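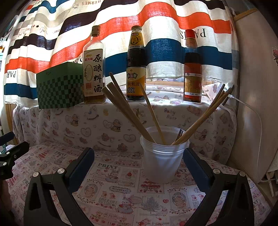
Trevor, Wisconsin, June

Gastetti plans storage for small home kitchens. The company works on the things that stay out on the counter or beside the stove: chopsticks, forks, cooking spoons, bottles, boxed seasonings and the containers that hold them. Cabinets, plumbing and appliances are outside our scope, and we refer that work to licensed contractors.

The company was started by Oksana Yatsenko and Vaughan Wihongi. Oksana trained as a packaging engineer and handles measurement and layout. Vaughan ran the dish room of a hotel kitchen and handles cleaning procedures and materials. They work from a 3,000-square-foot unit that contains the office, a stockroom and two test kitchens.

How we work

A project starts with an inventory. Each item is measured at its longest and widest points and assigned to one of our two storage classes, upright or flat. Long wooden utensils are normally upright. They go handle down or tip down according to household preference, and we record which. Where a household keeps both in the same container, as many do, we leave the arrangement alone unless the owner asks for a change.

A plain plastic bucket is an acceptable upright container. The white one at the top of this page has a threaded rim and narrows slightly toward its base, and the long wooden sticks spread out over the edge in several directions. Containers of this type are light, inexpensive and easy to scrub. Their limits are stability and drainage. A tall load leaning to one side moves the center of gravity toward the rim, so we check the ratio of utensil length to container height before approving a reused bucket or jar. For drainage we specify either a perforated insert or a daily emptying schedule.

Bottles and boxes are treated separately. Our usual recommendation is a raised ledge behind the upright containers, with cooking wine, sauces and dry goods in a single row and labels facing out. The ledge keeps the bases of the bottles clear of drips from utensils and leaves the lower surface available for wiping. Fabric coverings are permitted on both levels if they can be machine washed. Printed cotton and printed polyester perform about equally in our wash tests, and clients choose their own patterns. Bears are popular.

Care of wooden utensils

Our written procedure for wooden chopsticks and spoons covers washing, drying and inspection. Utensils are washed by hand, rinsed and dried flat on a rack before being returned to an upright container. Inspection is done under a desk lamp. We look for splits along the grain, raised fibers at the tip and dark staining at the end that stands in the container. Split pieces are withdrawn. Raised fibers may be sanded once with fine paper and the utensil returned to service.

Products

Cloltico is our line of drainage inserts for round containers. The insert is a perforated disk on short legs, cut to the inside diameter the customer supplies. Measure at the base, as most buckets taper. Cloltico disks are shipped in recyclable card sleeves and may be washed in the top rack of a dishwasher.

Kanonier is our inventory sheet. It has space for 100 items and is issued on paper only. Completed sheets are kept on file, so a layout can be revised without measuring everything again.

Visits

The test kitchens are open by appointment on Monday. Bring the containers you intend to use, empty and clean, together with the longest utensil that will stand in each.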